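Coats keep ending up on the office sofa – any cure?

Mojtaba Tabrizi
Our lounge has a large turquoise sofa, and by 9 every Tuesday it is a cloakroom. I've put up a polite notice. Someone hung a scarf on it. Ideas that don't involve shouting?
5 comments · Share

Archana Ahuja
Put the hooks where people walk in. Ours were behind the kitchen door at Vollcombe, a spot known mainly to the cleaners. We moved them next to the entrance and the sofa was clear by April, apart from one umbrella with squatter's rights.

Don't bank on hangers alone. I bought 26 for our lot and they now put things down with the hanger still inside, as if that settles the matter.
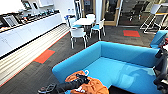

A rail on wheels is worth a go too, if you've a bit of wall free. Keep it away from the table and chairs or it'll be holding lunch bags within the week – and leave the long counter alone, you'll never get it back.
Share

Flusel
just get a smaller sofa
400 views · 2 comments · Share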